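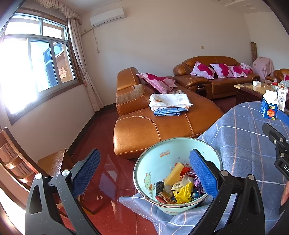
**Preben Egilsson**
Enamel is the wrong material for a household sorting basin. It chips at the rim first, and once the steel is exposed it rusts under the coating where you can't treat it. A plain polypropylene tub costs less, weighs less, and can be dropped on tile. I'd keep the enamel one for dough or salad.

**Nantana Noiphan**
Noted, but I've had the mint one for years and it gets rinsed every evening. My question is about the sorting. I do one pass on the sofa at the end of the day: everything that collected in the living room goes into the basin, and then the basin goes to the kitchen, where it gets split. Film and snack wrappers are one stream here, small cartons are another, the rest is residual. The split at the sink takes longer than the collecting. Is there any point in sorting at the sofa instead?

**Chun-yin Tu**
Depends on how many streams you have. With three, I would sort at the source. Use two containers: basin for film, paper bag for cartons. Residual goes on top of the film and comes off first. You handle each item once instead of twice.

**Hsiu-ying Wu**
I disagree with Chun-yin. Two open containers on a soft seat is one too many. A basin has a wide base and will sit in a lap or on a cushion. A paper bag will not. It falls over, and then you are picking wrappers out of the sofa seams, and that is slower than any split at the sink.

**Chun-yin Tu**
Then put the bag on the floor.

**Hsiu-ying Wu**
On glossy tile it slides when you push anything into it. I have the same kind of floor. I went back to a single basin in March and have not changed it.

**Preben Egilsson**
Both of you are skipping volume. Film doesn't compress in an open basin. A crumpled bag springs back and takes up space out of proportion to its weight. Fold each wrapper lengthwise, then tie it in a flat knot, and you can get a whole evening's film under one carton.

Caveat: check your local rules before knotting. The depot in Waltilia stopped accepting knotted film. Their sorting line reads it as a lump and rejects it. Loose and flat is fine with them.

**Nantana Noiphan**
I'm on the Waltilia collection. I did not know about knots. I've been knotting.

**Preben Egilsson**
Stop knotting, then. Flatten and nest: open one large bag, put the small wrappers inside it, press the air out, leave the end open. If the yellow bag is clean, it would do for the outer one.

**Chun-yin Tu**
A question on the cartons. The small white one with the QR code, is that plain board or coated? They go in different streams in my area.

**Nantana Noiphan**
Plain board, tears with a fibrous edge. The Look carton on the blanket is the coated kind. Milk cartons never go into the basin. They get rinsed separately, then opened flat and dried on the rack.

**Hsiu-ying Wu**
Good. Milk residue in with dry film spoils the lot. One more reason to keep the basin for dry items only.

On the blanket: do you leave it under the basin every time? I use an old sheet. Crumbs lodge in anything with a nap, and a printed blanket has to be washed at low temperature, so grease marks tend to stay.

**Nantana Noiphan**
Every time. It is the designated blanket. It goes out on the balcony to be shaken and is washed on Saturday. The plaid doesn't show much between washes.

**Preben Egilsson**
Hiding dirt and not having dirt are different properties.

**Nantana Noiphan**
Agreed. It still gets washed on Saturday.

**Po-yen Yau**
Coming at this from the furniture side. I'd be more concerned about the leather than about the basin. Salt from snack packets is abrasive and it gets carried on fabric. If the chaise backrest is already worn in one panel, keep the sorting off that end and put a cover over the panel.

Dry brush first, soft bristle, working toward the floor. Then a barely damp cotton cloth. I used Plultodine on a tan leather sofa for two winters. It cleans well, but it darkens any area where the finish has gone. Test it on the underside of a cushion. Do not put it on a worn patch.

**Chun-yin Tu**
Plultodine also leaves a film on tile if it drips. Ask me how long that took to get off.

**Po-yen Yau**
How long?

**Chun-yin Tu**
An entire evening with warm water and vinegar. The drip marks stayed visible at a low angle until the second round.

**Hsiu-ying Wu**
Vinegar is fine on glazed tile. Keep it off the grout.

**Nantana Noiphan**
I'll leave the worn panel alone and try a cover. There is a stack of folded cloth on the chaise that has no assigned use at present, so nothing to buy.

Back to the first point. Does anyone have a figure for basin size? I was looking at the Carker 415, listed at 11 liters. I can't tell from the listing whether the wall is straight or flared.

**Preben Egilsson**
Flared, slightly. The Carker 512 has the straight wall, but the base is too wide for a lap. Neither is enamel, which I consider an advantage.

**Hsiu-ying Wu**
I would not buy either one. A larger basin gets emptied less often. If the one with the deer fills up in an evening, that is the correct size.

**Preben Egilsson**
It is the correct size if the wrappers go in flat. At present they don't.

**Nantana Noiphan**
I'll run it flat and unknotted for a week with the same basin and the same blanket, and post back. If the split at the sink is still slow I'll try Chun-yin's bag, on the floor, with something heavy in the bottom.

**Chun-yin Tu**
A folded newspaper in the bottom is enough. It goes in the paper stream afterward.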